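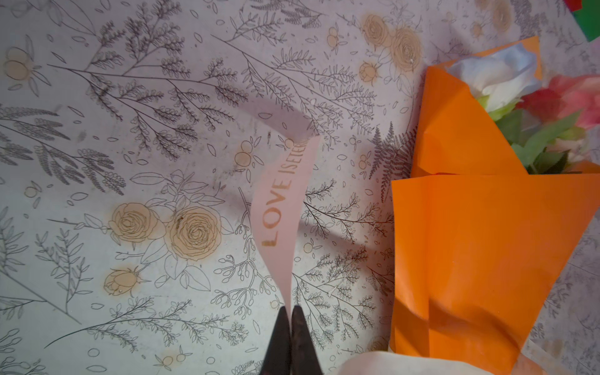

Voltine Updates Setup and Care Routine for Its Ribbon-Tying Robot Cell

MANEL – Voltine, a maker of small robot cells for gift and flower packing, today announced a revised setup and care routine for Flunder, its tabletop cell for finishing wrapped bouquets. The routine takes effect in June and applies to every Flunder cell now under a service plan.

The changes cover the parts of the cell that touch the work: the fingertips, the wrist cameras and the cloth on the table. Satin ribbon is thin and slides easily, and a fingertip that has picked up dust or glue may let go of a ribbon end before the bow is drawn. Under the old instructions, fingertips were checked once a week. Operators will now wipe them at the start of each shift and test the grip with a short piece of ribbon before the first bouquet is placed.

Camera checks have been moved ahead of arm checks. The operator wipes each wrist camera, lays a wrapped bouquet on the cloth and confirms that the ribbon can be told apart from the paper in the live view. Only then are the arms sent to their start positions. Voltine made the change after reviewing 344 service calls, almost half of which were closed by cleaning a lens or adjusting a lamp, with no work on the arms themselves.

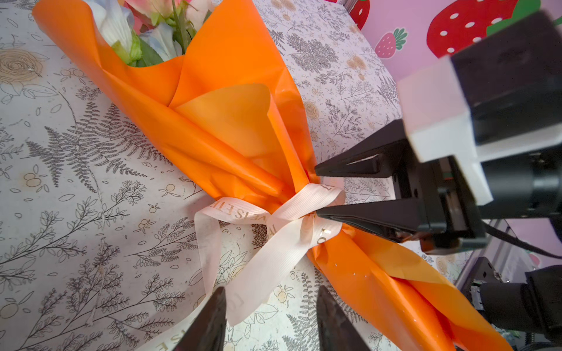
Gripper fingers beside the ribbon bow on a bouquet of artificial flowers in orange wrapping paper.

Setup is done with artificial flowers, which keep their shape through repeated trials. The same bouquet may be used for a full round of adjustments and should be replaced when the wrapping paper no longer holds its folds. Printed ribbon is recommended, as the lettering helps the operator see in the camera view whether a tail has twisted.

The routine also sets out how cables are to be handled. Each gripper cable must have enough slack for the wrist to turn fully in both directions, and must not rest on the bouquet at any point in the cycle. Cables that show wear are to be replaced before the cell is restarted. Finger screws are tightened by hand tool only, and the gripper is opened and closed 36 times without a load before it is returned to work.

"A bow is a small thing, but it asks a great deal of a gripper," the company said in a statement. "Our customers wanted a routine that one operator could finish before the doors open, and we have tested this one with that in mind."

The routine was prepared with Miah, a flower packing firm that runs 2 Flunder cells at its Manel site. Miah has used the new steps through a full season of orders and will continue to report its results to Voltine.

Printed copies will be sent to service plan customers at no charge. Customers without a plan may request a copy from the Voltine service desk. Replacement fingertips and gripper cables can be ordered through the same desk; the part number for the standard fingertip set is 1924. Telephone support is open from 8 a.m. to 5 p.m., with extended hours on Wednesday.

Media and service inquiries: Voltine Service Desk, Manel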